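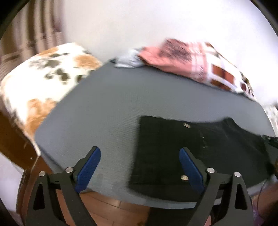

Wooden floor, grey mat.

Monday, March 11, 2019

Autograph ink comparison, batch 4 (Kestevlow consignment). Present: Mesfin Abdella, Ayantu Gebremichael, self. Ehsan Dehghan in after lunch for the scanner.

Consignment is 154 signed hockey cards, penny-sleeved and top-loaded, consignor's list attached. List says all on-card. Ayantu pulled nine that are label autos under low-angle light - the edge of the label shows along the bottom of the signature panel. Those go back to Oleksandra Kravchuk with a note, no opinion given on the signatures until the listing is corrected.

Remaining cards scanned flat, colour target in every pass. Scanner software still tags the files with the old profile. Ehsan re-exported the lot with the Shiferaw profile and the blues came back to where they should be. The July reference scans need the same treatment before anyone compares against them. Not done yet.

Ink: mostly blue felt tip, some black. Under long-wave UV the stock on card 31 fluoresces bright white, which the rest of that set does not. Checked against two of our own from the same set, both dull. Reprint likely. Mesfin disagrees, thinks it could be a late print run on different stock. Left open. Thickness by micrometer, three points per card, sheet is in the binder behind the Sustska tab. Card 31 reads thin at all three points but still inside the spread for the set, so no help.

Streaking on cards 60 to 66, same direction on each, consistent with signing on gloss without wiping it down first. Does not affect the opinion. Affects the grade. Wording for the report: "light streaking to autograph, original to signing". Do not write "faded" as we did in batch 3, the Gremusstead people queried it and Gadisa Worku had to reissue the letters.

Exemplar file is now at 3,765 signatures. Too many of them are from one show. Would like more from before the player changed his capital R, as the early form is where we keep stalling.

Humidity in the storage cabinet still drifting. Swapped the packs and reset the logger to a 90 minute interval.

To do:
- re-export July references (Ehsan)
- second opinion on 31, edge fibres under the scope at higher power
- letter to Oleksandra re labels
- order semi-rigid holders, we are down to the last box
- cards 112 and 118 have swapped sleeves, fix before they go back in the safe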